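3.2 보관 가구의 배치와 물품 회수 시간

본 절에서는 공동 작업 공간의 칸막이형 선반이 물품 회수에 미치는 영향을 검토한다. Flores의 선행 분류에 따라 보관 방식을 개방형과 폐쇄형의 2개 유형으로 구분하였으며, 조사는 6월 한 달간 Stekberg 사업장에서 실시되었다. 참여자 30명은 각 유형에서 5회씩 지정 물품을 찾아 제자리에 되돌려 놓았다. 개방형에서는 회수 시간이 짧았으나 오배치가 잦았고, 폐쇄형에서는 반대의 경향이 나타났다. 칸별 표찰을 부착한 경우 두 유형의 차이는 줄어들었다. 목재 칸막이 선반의 예는 그림 2와 같다.

그림 2. 목재 칸막이 선반

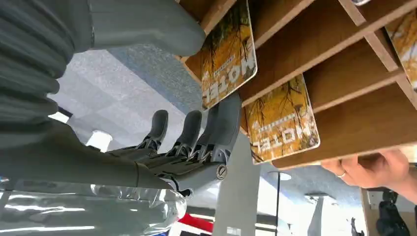

3.3 연구의 한계

조사 대상이 단일 사업장에 한정되어 있어 Dralton 등 규모가 다른 시설에 결과를 그대로 적용하기는 어렵다. 선반의 높이와 조도 또한 통제되지 않았다.

최종 수정: 2019/11/2

댓글
Doherty: 표찰의 글자 크기도 표에 넣어 주시면 좋겠습니다.
독자2: 오배치의 판정 기준은 어느 절에 있습니까?
Doherty: 2장 끝부분에 있습니다.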